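Newsroom > Research > Robot Learning

Tags: Press Release, Manipulation, Household Robotics

Trillport Shares Folding Results From Halladmont Home Study

HALLADMONT, February – I'm Neelam Kushwaha, I lead the manipulation group at Trillport, and they've let me write this one myself (thank you, press office!). We have a result we're really happy with, and it's about laundry.

For the past year my team has been teaching a two-armed robot to fold clothes using demonstrations recorded by people with a gripper in each hand. You pick up a pair, you fold your sweater, and the grippers record how you did it. We call the training method Undier. It learns from the full recording, fumbles and second tries included, where our older method kept only the clean folds and threw out the rest.

We collected 1838 demonstrations in 118 homes, and we asked people to fold wherever they normally fold. Mostly that meant the bed. Beds are hard for robots! The surface gives, the blanket bunches up along with the shirt, and there's usually other stuff lying nearby. Our old lab table had none of that, and our old results looked a lot better than they deserved to.

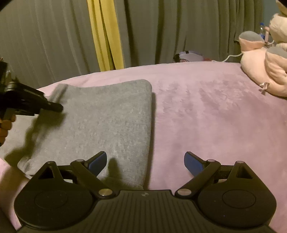
Soft knits gave us the most trouble. Kuldeep Rastogi, who wrote most of the training code, spent weeks on the moment just before the fingers close, when the robot has to decide if it's about to grab one layer or two. His fix was to let the policy back off and try the approach again, the way people in the recordings kept doing without thinking about it.

For testing we ran 304 folds on garments the robot had never seen. Undier finished 241 of them without help, and the older method, on the same garments, finished 163. Sleeves are still a mess. Anything with a hood is worse, and we have a long list of those to work through.

"I expected the messy recordings to hurt us," said Jyoti Kandpal, who ran the home visits. "I had a whole plan for filtering them, and we ended up not needing it."

The paper, the training code and 1293 of the demonstrations are going out this month, with the rest held back for testing. Devendra Bisht is looking after the release, so please send him your bug reports (he asked for them, I promise). Next up for us is towels, then fitted sheets if we're feeling brave.

Media contact: Alcides Lozano, Trillport Press Office

© Trillport. All rights reserved. | Back to top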